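Geltedness: folding laundry on a bed

README for the bedroom part of the collection

Welcome, and thank you for taking the time to read this before you open the folders. Geltedness is a collection of short recordings of everyday laundry folding at home, and this part of it takes place on and beside a bed. We picked the bed because so many of us do our folding there. It is the biggest flat surface in plenty of homes, it sits at a handy height, and the finished pile can wait on it until somebody needs to lie down.

There are 1,786 recordings in this part, at 20 frames per second. Each covers one piece of laundry, from the moment it is picked up to the moment it is left folded or set aside. If the person started over halfway, we kept the whole attempt. Second tries are a normal part of folding, and we would have been sorry to lose them.

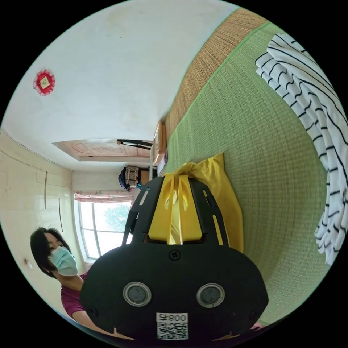 Yellow cloth bunched at one end on the green mat, striped cloth to the right.

A word on the surface, as people do ask. The bed is covered with woven matting, and a mat behaves quite differently from a bedspread. Cotton slides over it more easily, and a corner that you pull tends to bring the rest of the garment along with it. If you are used to folding on a quilt, some of the movements may look a little too big to you at first. The weave also shows strongly in the pictures, so please check your crops before you decide that a line is a crease.

Labels are kept in one plain text file per recording. We use ordinary words for them: pick up, shake out, spread, smooth, fold, turn, set down. "Smooth" means a stroke along the cloth, and "spread" means pulling it open from an edge. The two run into each other all the time (anyone who has done a basket of T-shirts will know the feeling), and where we could not choose, the file carries both.
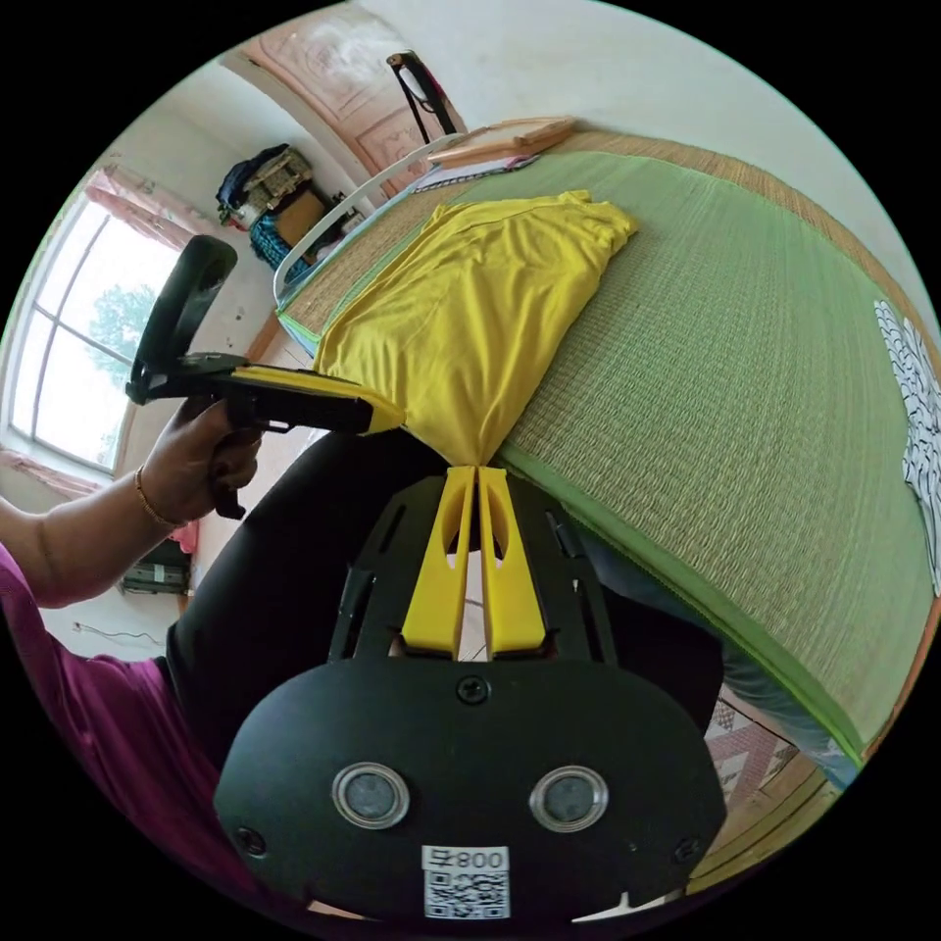
Plirus Household Tasks Team

Light in the bedroom comes from the window, so it shifts during the day. We left the curtains as they were and did not correct the colors afterward. Yellow suffers the most from this. The same yellow can look like lemon in one recording and mustard in another, and we would ask you not to sort garments by color alone.

Shirts with printing on them have a label of their own, "print up" or "print down," which describes how the shirt lies when the first fold begins. Partly hidden lettering still counts as print up. 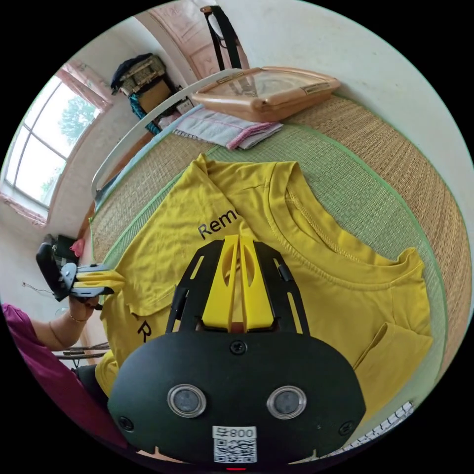

We wrote down print up even when a sleeve was tucked under or the hem was crooked, as the label says nothing about how neat the shirt is. Neatness has its own column, filled in by 2 people separately. Their scores are both there, and we have not averaged them.

A set of 350 recordings is held back for testing. Please leave it out of training, and tell us which version of the list you used. The current one is from August and is named Jedier. An older list called Nygård is still in the archive folder for anyone who needs to repeat earlier work.

Known gaps: no fitted sheets, very few socks, and no ironing at all. We would love to add bedding next, once we have agreed among ourselves how a fitted sheet ought to be folded.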